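Chapter 8
Two Arms on One Body

By the end of the last chapter you had a single arm that could reach a point on the bench and close its gripper there. In this chapter you add a second arm and fix both to a shared body. Most of the work is done in simulation. You will need the model files from Chapter 6 and a computer that can run them at a steady rate. No metal is cut until Section 8.5.

The build we follow belongs to Naheed Malik and Gunhild Brøndum, who share a workshop in Sirholm with several other makers. They named their robot Honetow. It had one arm in January, and their notebook entry for Aug 12, 2022 records the first run of the two-armed model. Before that run they had spent over 30 evenings on brackets and wiring, and they later wrote that the model should have come first. We have taken their advice in the order of this chapter.

Start with the shoulders. The distance between them decides how much space both grippers can reach, and this shared space is where any two-handed job has to be done. Set the shoulders too far apart and the shared space shrinks to a thin strip. Set them too close and the elbows knock together when both arms fold.

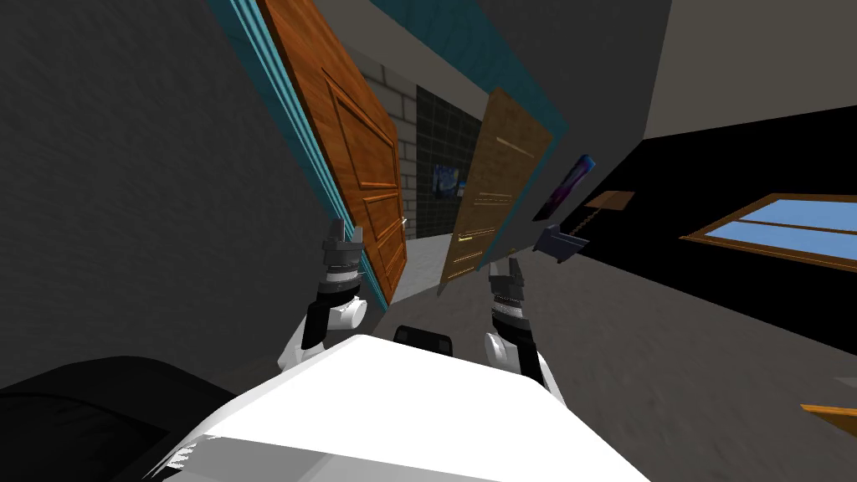
Next, choose a rest position. Both arms should be able to reach it from anywhere without crossing, and both grippers should be open when they get there. Malik and Brøndum tried 1,000 random starting positions in the model and kept a list of those that ended in a collision. Nearly all came from one joint limit copied wrongly from the left arm to the right. A mirrored arm needs some of its angles reversed, and Section 8.2 shows which.

The last step is the room. A plain floor is enough for testing joints, but walls and doors should be added before you try any task that involves moving the body.

Terms used in this chapter

Shared space: the region both grippers can reach.
Rest position: the pose the arms return to between tasks.
Mirrored joint: a joint whose angle changes sign from one arm to the other.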